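家里的活儿，机器到底能干多少了

上个星期一晚上，我妈打电话来，先问我吃了没有，再问我那边冷不冷，绕了一大圈以后终于说到正题：电视里那个会叠衣服的机器人，什么时候能买得到，贵不贵，能不能顺便把碗也洗了。我说妈，你不是有洗碗机吗。她说洗碗机又不会自己把碗从桌上收过去，也不会自己把碗放回柜子里，它只管中间那一段，中间那一段我本来也不嫌累。

我挂了电话想了很久，觉得她把这几年我读过的好多文章都给说完了。洗碗这件事里，“洗”早就有机器干了，剩下的是收、刮、摆、拿、擦、放，外加把筷子从锅底下捞出来，把外卖的小酱料盒子认出来扔掉，别摆进洗碗机里。这些零零碎碎的动作，每一个都不难，三岁半的小孩心情好的时候都能帮你干两样，偏偏机器到现在还干得磕磕绊绊。

这个题目我一直想写，草稿开了好几回，有一回写到一半去晾衣服，回来就忘了要说什么。这次正好十一月里出门走了一趟，看了些东西，也亲手试了些东西，趁记得清楚，慢慢写下来。文章会比较长，各位泡杯茶再看吧，看到一半去收衣服也没关系，反正我也是这么写的。

先从家里已经有的说起

我家第一台扫地机器人是搬进现在这套房子那年买的，到今年已经换过一次电池、两次边刷，还送修过一次，修理费615块，心疼得我在维修点门口站了半天，犹豫要不要干脆换新的。后来还是修了，因为家里的猫跟它已经处熟了（它一出来，猫就跳上沙发扶手看着它走，看完一圈再下来睡觉）。

扫地机好不好用？好用，我是真心喜欢它的。可是家里有了它以后，我多出来一样活儿，就是在它开工之前把地面收拾出来：充电线卷起来，拖鞋摆到架子上，孩子的积木捡进筐里，餐椅倒扣到桌子上，浴室的地垫搭到浴缸边。等这些都干完，我常常觉得拿把扫帚扫两下也就完了。当然我还是按了开关，坐下来看着它转，心里很舒服，这种舒服很难跟没有的人解释。

洗衣机也一样。洗和烘它都管，可是从脏衣服堆里把白的挑出来、把口袋里的纸巾掏出来、把翻过去的袖子翻回来，都得是我。我家洗衣机出过一次纸巾事故，全家人的黑衣服上都是白屑，我拿胶带一件一件地粘，粘到半夜。那时候我就想，要是有个机器能替我掏口袋，多少钱我都愿意考虑考虑（说完又想起那615块，气就短了一点）。

所以我自己心里有一个很土的分法：凡是能把东西关在一个箱子里干的活，机器都干得挺好，洗衣服、烘衣服、洗碗、烤面包、煮饭，都是这样；凡是要伸手到箱子外头去干的活，大多还在我们自己手里。扫地机算是跑出箱子的第一个，它能跑出来，也是靠着不伸手，只用轮子在地上走。

伸手这件事有多难

那么伸手难在哪儿呢？我以前以为难在手上。总觉得人有五个指头，指头上有纹路，有肉垫，还能觉出冷热轻重，机器只有两片夹子，当然干不过。这话我跟一位做自动化的老同学说过，他在饭桌上听了直笑，随手拿起夹凉菜的公筷夹子，把桌上的花生米、纸巾、打火机、一只瓶盖，一样一样地夹到了我碗里。夹子确实只有两片，可是拿在他手里什么都能干。

我回家以后不服气，戴着厚手套在厨房里试了一晚上，只许自己用一把烤肉夹子做事。端盘子不行，拧盖子不行，别的居然都凑合：鸡蛋能夹（手心出汗），抹布能夹，抽屉能用夹子头勾开，连垃圾袋的口都让我撑开了，费了老大的劲。孩子看得高兴坏了，第二天早饭也要用夹子吃，被我没收了。

也就是说，两片夹子配上人的脑子和眼睛，家务能干掉一大半。缺的那一块在“怎么用”上。夹一张薄纸要先把它推到桌边再捏，夹杯子要看把手朝哪边，夹软袋子要挑鼓的地方下手，夹筷子最好夹中间偏粗的那一头。这些道理我们从来没学过，也说不出来，可是手知道。

现在不少做机器人的人走的就是这条路：干脆让人拿着夹子干活，把干活的过程录下来，再让机器去学。人手里握着一个带扳机的夹子，夹子前头两片指头，指头里侧贴着软垫，一张一合全看你的食指。相机就跟着夹子走，夹子到哪儿，它看到哪儿，等于站在“手”的位置上看世界。
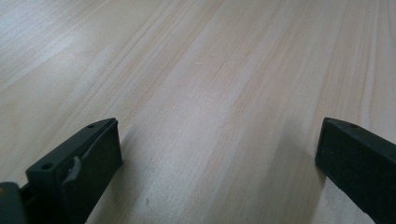

桌面这种地方特别有意思。我们坐在桌子前头，看见的是一整张桌子，东西在哪儿一眼就明白。可要是你的眼睛长在手腕上，贴着桌子往前走，看见的就是一大片木纹，一片反光，目标还远远地在外头，得挪过去才找得到。我第一次明白这个道理的时候挺受触动的，想起小时候在地板上找掉了的扣子，脸贴着地，什么都放大了，什么都看不全。

反光也是一样麻烦事。我家厨房朝西，下午四点多太阳一斜，台面上白花花的一片，我自己擦桌子都要歪着头才看得出哪里有油。给机器用的眼睛碰到这种光，会不会把亮斑当成水渍，会不会把一粒芝麻当成木头上的疤？做这行的人说会，尤其是早几年。现在好一些了，办法也很朴素，就是多看，早上看，晚上看，开着灯看，拉上窗帘看，看得多了慢慢就不上当。

这话听着跟带徒弟一样。我外婆教我择菜的时候也是这样，什么也不讲，就让我在旁边看，看完一筐又一筐。

我去Skindham试了一天

前面说十一月出门走了一趟，去的就是Skindham，我表姐嫁到那边去了，住在一个要换两趟车才到得了的镇子上。镇子边上有一家叫Viserden的小公司，做的是给仓库和家用机器人编“功课”的活儿，表姐夫跟他们有点生意上的来往，知道我爱打听这些，就问人家能不能让我去坐一天。人家很客气，说来吧，正好多双手。

我以为会看见很多机器人走来走去，特意穿了双好跑的鞋。进了门才发现，里头最多的东西是日用品！货架从地面顶到天花板，登记本上写着1216件，全是杯子、盒子、梳子、肥皂盒、衣架、毛巾、调料瓶一类的东西，贴着编号，跟我们小区门口那家两元店一模一样。我站在架子前面看得挪不动脚，还看中一只漏勺，想问卖不卖，忍住了。

他们的功课是按条写的，一条功课就是一件小事，比如“把盒子放进篮子”“把杯子转到把手朝右”“把毛巾对折”。每一条要做很多遍，每一遍物品的位置都得换一换，人也要换一换，手快的、手慢的、左撇子都得有。教我的那位姑娘说，光是跟杯子有关的功课就有54条。我问杯子有什么好做54条的，她就一条一条讲给我听：正着放的，倒着放的，躺着的，套在一起的，把手朝自己的，把手朝别人的，里头有勺子的，旁边挤着别的东西的……她讲到二十几条我就服了，请她别讲了，我信。

轮到我自己上手，才晓得我的两只手有多不听话。两手各握一个夹子，扳机不算紧，可是长度变了，手一下子比原来伸出去一截，远近全得重新估。头十来分钟我不停地磕桌子，磕得自己都不好意思。后来渐渐好了，姑娘说大家都这样，吃顿午饭回来就像自己的手了。还真是，下午我就敢去夹细长的东西了。

最让我犯愁的是牙膏盒那一类的长条纸盒。你别看它四四方方，夹的位置稍微靠头一点，另一头就往下沉；夹得紧了，盒子腰上陷下去一块；夹得松了，它自己慢慢转，转得你心慌。杯子反而简单，杯沿一捏，稳稳当当。我跟姑娘说，我要是机器，我就专挑杯子干。她说机器也是这么想的，所以他们才要多做盒子。

还有一桩是两只手的分工。平时我们拆个快递、拧个瓶子，左手扶右手使劲，根本不用想。换成两个夹子，我的左手就常常忘了自己在干什么，举在半空中发呆，全靠右手一个人忙活。姑娘看了说，左手歇着也行，歇的时候也要歇在不碍事的地方，别挡着右手的路。我听了脸一红，这话我婆婆在厨房里也跟我说过，说的是我整个人。

下午收工的时候，我的小臂酸得像揉过一大盆面。回表姐家吃饭，她递给我一双筷子，我的食指还老想去扣那个扳机。

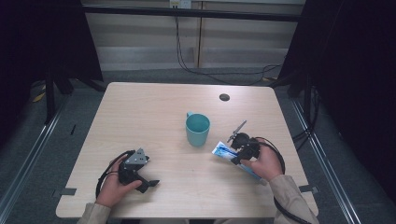 那机器学会了没有

这是我妈最关心的，也是我回来以后被问得最多的。我只能照我看见和听见的讲，不敢替谁打包票。

在Viserden，我看到一台双臂的机器在收拾一张小桌子，桌上的东西是我随手从货架上拿的，有一只碗、一包纸巾、一个橡皮鸭子、两支笔。它把碗收了，把笔收了（第二支夹了三次），纸巾夹起来的时候外包装皱成一团，也算收了。橡皮鸭子它犹豫了很久，夹子伸过去，缩回来，又伸过去，最后从鸭子脖子那里下手，提起来的一刻我差点鼓掌。整个过程我喝完了一杯咖啡，又去续了一杯。换成我自己收，可能也就转个身。

慢，这是我最大的感受。可是我得替它说句公道话，慢归慢，它干完了，中间没有人去扶它。前几年我在一个展览上看过类似的东西，摊位的人要把杯子摆在地上画好的圈里，歪一点都不行，换一种颜色也不行。现在我从货架上随便抓，它能应付个七八成，这个进步我一个外行也看得出来。

叠衣服我也看了。叠T恤它是有模有样的，先扯平，再折袖子，再对折，边角不算齐，放进抽屉足够了。叠到带帽子的卫衣就开始出洋相，帽子折进去，又弹出来，折进去，又弹出来，旁边的人看得都替它着急。床单没看到，问了，人家笑笑说床单再等等吧。我说床单我也不会叠啊，那种带松紧带的，我都是团成一团塞进柜子里，关门要快。大家都笑了，看来这是人类共同的毛病。

湿的东西是另一个坎。抹布沾了水会重，会贴在台面上，碗沾了洗洁精会滑。那边的人说，他们的功课里干的比湿的多得多，因为水洒到设备上可不是闹着玩的。这么一来，机器擦桌子就像那种很斯文的客人，拿块干布在桌上抹来抹去，番茄酱干在那儿，它抹过去了，番茄酱还在。

再说说工厂那一头

表姐夫的生意在隔壁的Văduva，是一家给人代包礼盒的作坊，逢年过节最忙。他听我夸了一晚上家务机器人，第二天早上六点多就把我叫起来，说带你去看看真正上班的机器。

真正上班的机器就一台，在流水线的末尾，专管把封好口的纸箱码到托板上，旺季里一个小时410箱，一声不吭，谁也别想跟它比。纸箱都一个尺寸，从同一个方向来，到同一个地方去，这不就是我说的“关在箱子里干的活”嘛，只不过箱子大了点，有围栏围着。

可是往前走几步，礼盒装配那一段，全是人。一个长桌子，两边坐着阿姨们，手边摆着茶叶罐、丝带、贺卡、糖果和撕成条的碎纸，一个盒子里要塞六样东西，每个月的花样还不一样。阿姨们一边聊儿媳妇一边塞，眼睛都不往下看。塞碎纸的时候手指一拢一蓬，就蓬松了，好看了。我也坐下去试了两盒，塞出来的碎纸像鸟窝，阿姨很和气地拿过去，给我重新蓬了一遍。

表姐夫不是没动过脑筋。他前年上过一套叫Tusadard的装盒设备，带吸盘，能吸茶叶罐，能吸贺卡，样样都在演示里做得很漂亮。买回来以后，第一个月的罐子是平盖的，没问题，第二个月客户换了圆顶的盖子，吸盘就漏气了；贺卡换成压花纸，又漏。调一回要停半天，阿姨们就坐在旁边等它。后来那套设备搬去吸平盖的饼干盒，干得倒很安稳，一直用到今天。他说起来并不生气，就说东西是好东西，是他给它派错了活。

我问他，要是有能像人那样学花样的机器，你买不买？他想都没想就说买，但是有三个“得”：换花样得半个钟头以内，得让阿姨们自己就能教会它，坏了得当天有人来。又补了一句，还得比阿姨们唠嗑好听。前面那几样我听着都觉得有指望，最后这个难。

回来的路上我把这两头放在一起想。厂里的活比家里整齐，桌子是固定的，灯是固定的，坏一个盒子也不心疼，照理说机器应该先在那里学会，然后才轮到我们家那个下午反光、满地积木、还有一只猫的厨房。可是厂里又要快，一个盒子多磨蹭十秒钟，老板的脸就长了。家里反过来，乱得不像话，却不赶时间，我晚上睡八个小时，它爱收多久收多久，只要别把碗摔了，别踩着猫。

我自己想要一个什么样的

想来想去，我对机器的要求比年轻时候低多了。以前盼的是一个什么都会的管家，现在要是有个东西能把下面这几样干了，哪怕干得很慢，我也愿意给它腾地方：

晚上把餐桌上的碗筷收到水池边，收到水池边就行，别的我自己来。

把客厅地上的积木捡进筐里，大小不用分，颜色也不用分，捡进去就好。

掏口袋。掏一切口袋，尤其是我先生的。

把烘干的袜子配成对，配不上的放在一边，我们再开会讨论。

给我妈把高柜子里的那口砂锅拿下来，用完再放回去。她一个人住，为了那口锅每次都要搬凳子，我说了多少回她也不听。

写到最后这条我停下来了一会儿。前面几样都是我偷懒，只有这一条是真急。可是那口砂锅又大又沉，两边的耳朵小小的，盖子还是活的，我拿我在Skindham那一天的手感掂量了一下，让夹子去端它，我不放心。也许会先有机器把锅放在低处，再提醒她别往高处搁吧？可这个我自己就能干，上个月回去就该干的，光顾着在饭桌上给她讲机器人了。

有朋友听说我去了那边，问我会不会害怕，怕以后活都让机器干走了。我在Văduva那张长桌子旁边也想过这个事，还偷偷问了坐我旁边的阿姨。她说她巴不得来一台，专门撕碎纸，撕碎纸的灰大，呛嗓子，她戴两层口罩都不管用。至于塞盒子，她愿意留着自己塞，手上有事情做，话才好聊。我把这话记在手机里了，觉得比我能写的都实在。当然，一位阿姨说的只是她自己，换一个人也许就不这么想，这个我也不敢讲得太满。

孩子倒是另有看法。我把夹子的事讲给他听，他听完跑去把那把烤肉夹子又翻了出来，蹲在客厅里夹积木，夹一块，往筐里放一块，嘴里还配着机器的声音，嗡，咔，嗡，咔。夹了大半个钟头，地上真的干净了！我在旁边一动不敢动，生怕他发现自己在收玩具。

第二天他就发现了。

电话后来也给我妈回过去了，我跟她说，收桌子的机器是有了，还慢，还不会沾水，买回家恐怕得再等几年，砂锅的事我周末过去弄。她说那你来的时候把上回拿走的保鲜盒带回来，蓝盖子的，一共四个。我在柜子里找了半天，盖子有四个，盒子只找着三个，另一个多半还在我先生单位的冰箱里，等他下班回来再问他。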